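# About Skonddale Test Kitchen

Skonddale is a small-format cooking workshop. We write and check recipes for people who cook on a tabletop, with one plug-in oven and no range. The kitchen was set up by Barış Coşkun and is run together with the Grīnberga cooking school, which uses our recipe sheets in its evening course.

The archive holds 272 recipes. Of these, 215 are written for a countertop oven and 52 include skewered meat or vegetables. Each sheet lists ingredients by weight, tools, rack position and time.

## Work surface

All prep is done on a light beige tabletop. The oven stands at the back against the wall, with the power strip near the back right edge. Bread, jars and other items are kept within reach of the oven.

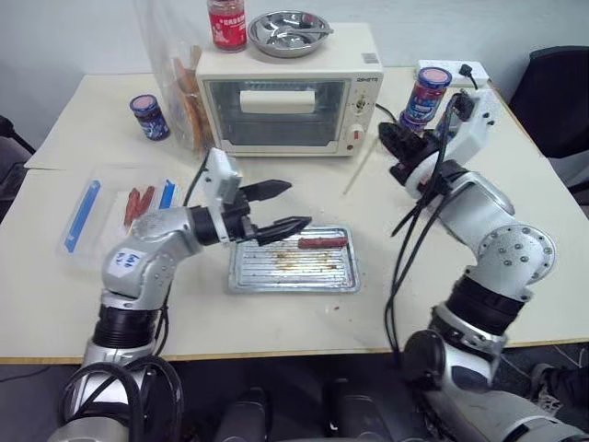
*Oven station with sliced bread, jars and a skewer on the table.*

A recipe that needs more room than this is sent back for revision. Oven temperatures on our sheets are given in Fahrenheit, with Celsius in parentheses.

## Skewers

Skewer recipes follow one written method, Florkanow, named after the street where the first kitchen was located. Meat is cut into flat strips, folded, and pushed onto the skewer from the pointed end. The sheet gives the strip length and the number of folds. Thickness should be even along the skewer. Raw meat is handled on one side of the table, and the surface is washed with hot water and detergent at the end of each batch.

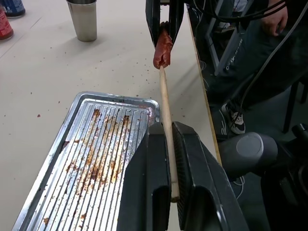 *Threading a folded piece of raw meat, with the ridged grill tray alongside.*

Trays are soaked after use and kept in service until the rim bends.

## Recipe sheets

New sheets are issued in May under the Brumus title. Each recipe is cooked at least 2 times before release. Corrections are printed on the back of the next issue and carry the original sheet number.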